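3.2 Clear and colored plastic articles

In the first part of the study we looked only at articles of solid color. This section concerns plastic articles which let the light through, fully or partly. Such articles are common in homes and small workshops, and the people we interviewed in Pudik mentioned them often as the ones that are difficult to find again after tidying. We divide them into clear articles, which have no color of their own, and tinted articles, through which one sees a color. A blue loop and several thin clear parts from the same place are in Figure 2a, and the upright post is in Figure 2b.

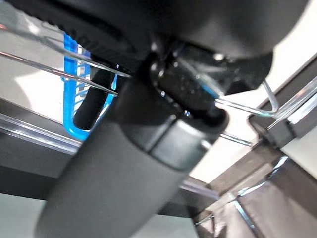
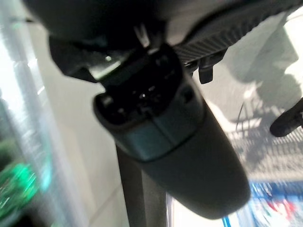 Figure 2. Close views from the same place. (a, first picture) Blue translucent plastic loop with clear rods. (b, second picture) Dark grey vertical post and pale background.

The division has a practical meaning. When a person searches for a tinted article, the color usually helps even if the shape is partly hidden. With a clear article the person must look for its edges and for the small white highlights along them. These highlights move when the head moves, and several of our participants said that they bend down or step to the side before they begin to search. Haberkorn noted the same habit in his earlier interviews, although he did not separate clear articles from glass ones, and we think that for daily tidying the two groups should be kept apart. People are careful with glass and give it a fixed place. Clear plastic is put down wherever there is room.

For the tidying sessions we prepared a collection of 700 articles, which the Bukis store lent to us in April. Each session had two participants, who worked at one table and were allowed to talk. They were asked to put the articles away in six open trays in the way they would do it at home. We gave no names for the trays. We also did not correct the participants when they changed their opinion and moved an article from one tray to another, as such changes were of interest to us. The sessions were held in the same room in the Kennedy building, and the blinds were kept half closed so that direct sun did not fall on the table.

Most pairs began with the tinted articles. They made a tray for one color, then a second tray for another color, and only later paid attention to what the articles are used for. Handles, loops and rings were often put together because of their form, but the thin straight articles caused more discussion. One participant wanted to keep all rods in one tray "so that they do not roll away," while her partner preferred to put each rod with the article it could belong to. Both arrangements were accepted. In the later search task, the pair found the rods faster with the first arrangement, but they could not always say what a rod was for.

The clear articles with a bent form were the most difficult. A clear hook placed on top of clear rods was overlooked repeatedly, also by participants who had put it there themselves. Keegan Lavoie, who watched the sessions from the side table, wrote down each case where a hand passed over the wanted article without stopping. His notes are used in Section 4.1. After the session of 9th October we put a sheet of dark felt in the trays for clear articles, and this lining was kept until the end of the work. The results from before and after the change are therefore reported separately.

We also tried the Putonel labels, which are small paper tags on a cotton thread. The participants liked them for large articles. On thin rods the tags slipped to one end, and two of the pairs removed them without asking us. We did not continue with labels, and the trays in the remaining sessions carried only a number on the front side. The choice of these numbers and the order of the trays on the table are described in Section 3.3.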